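Drillow: laundry on a bed

README, Sun 8 May

Drillow covers folding clothes on a made bed - the way most of us do it, whatever we tell guests. It holds 385 clips, 4 of them very long.

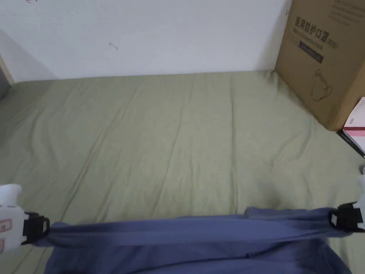
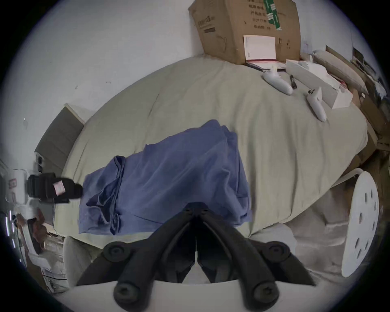 Labels give the garment and the fold, if you're feeling generous about the word fold. Wrinkles in the bedding are not labeled - we tried in August and lost heart. Socks live in Polavov.

Complaints go to Cengiz Sezer, who irons.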